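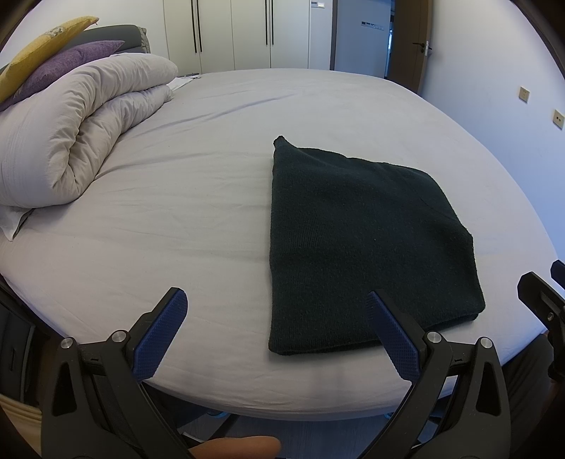 Household Skills, Unit 8: Folding and Storing Knitwear

Granstead Evening Program
Handout to keep

Welcome back! Last time we got through shirts and bed linen, and tonight we reach my favorite part of the whole course. Knits are stretchy, bulky and a bit stubborn, and folding them well makes a bigger difference to a closet than almost anything else we do. Bring two sweaters if you can, one thin and one chunky, and please make at least one of them something you wear often.

1. Why we fold knits

A knit is made of loops, and loops give. Put a heavy sweater on a hanger for a whole winter and its own weight pulls on the shoulders until you get those two little bumps that stay there when you wear it. A folded sweater is supported all the way across. Thin cotton knits can handle a wide, padded hanger for a few days, but wool, mohair and anything cabled should live flat.

2. Choosing a surface

You want something flat, clean and larger than the sweater with both sleeves stretched out. A bed is great for this! Push the duvet and pillows up to the head end and work on the bare sheet, close to the front edge so you aren't leaning. A plain sheet also makes it easy to spot lint, loose threads and moth holes while you work. If your mattress is very soft, slide a large tray or a piece of stiff cardboard under the sweater for the last two folds. Tables are fine too, but check for rough spots that could snag.

3. The basic rectangle

Practice this one until your hands know it.

Close any buttons or zippers. Lay the sweater face down and smooth it from the middle outward with flat palms. Don't tug.

Fold one side in toward the center, starting from the middle of the shoulder. The sleeve will be lying across the back.

Turn the sleeve down so it runs parallel to the side fold. This leaves a small triangle at the shoulder, and it should sit flat.

Do the same on the other side. The sleeves should lie next to each other, or overlap only slightly.

Bring the hem up to the collar for a thin knit. For a thick one, fold the hem up a third of the way and then once more.

Flip it over and pat it down.

The usual trouble is a corner that pokes up on one side. Most of the time the sleeve was turned at a slant, or the shoulder fold started too close to the neck. Open it up as far as the sleeve and try again. It takes a few seconds and you'll be so pleased with the result. Dark knits hide their edges, so with navy, black or dark green feel for the side seam with your fingers and use it as a guide line.

4. The Plelluver fold

We call it this because it came to us from the Plelluver workshop, and I love it for drawers. Make the basic rectangle, then fold it in thirds from the bottom so it stands up by itself like a book on a shelf. A row of them in a drawer lets you see every sweater you own at a glance (no more digging down to the bottom of a pile and wrecking the whole thing!). It works best with fine and medium knits. Chunky ones fall over and take their neighbors with them.

5. Shelves and stacks

Heaviest at the bottom, always. Keep a stack to 8 medium sweaters or fewer, and less than that for bulky ones. Put the folded edge toward you and the loose edges toward the back, so you can slide one out without unfolding the rest. Leave a little air above the pile too.

6. Before you put knits away for the season

Wash or air everything first, even the sweater you only wore once. Moths go for skin oils and food spots. Dry completely, and I do mean completely; check the cuffs and the ribbing at the hem, which hold water longest. Cotton storage bags are better than sealed plastic for wool. Refold along different lines halfway through the summer so the creases don't set. In November, when they all come out again, give each one a gentle shake and let it rest flat overnight.

7. Practice for next week

Fold 10 knits at home with the basic rectangle, and time the first and the last. One of last year's groups compared notes, and the biggest improvement was from 51 seconds down to 23, which thrilled all of us. Speed isn't graded, though. I'm looking for flat shoulders and straight sides.

Then pick one shelf or one drawer and redo it entirely. Write down what you moved, what you got rid of and which fold you used where.

Reading: the Ní Chonaill booklet on wool care, first two chapters. There are copies on the side table, and please return them when you finish. The optional Zastotton sheet on mending pulled threads is worth a look if you find a snag while you're folding.

Next unit: scarves, hats and gloves. Bring the tangled ones!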